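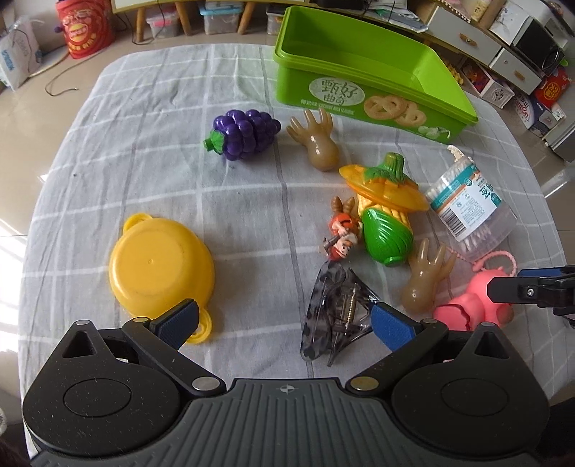
Volalitz hand gripper at a hair clip, blue pads fitted

Pads on the Volalitz kit
Nathalie Stevens
Considering the hand-held kit at 634 euros. Do the blue pads hold small translucent parts, or should I order the Brameck set as well?

Lucian Nedelcu
Stock pads are fine down to 2 mm. Below that they fold. Check the pivot screws after 20 hours of use.

Ruba Harb
Got mine in June, no complaints. Van Beek sells spares.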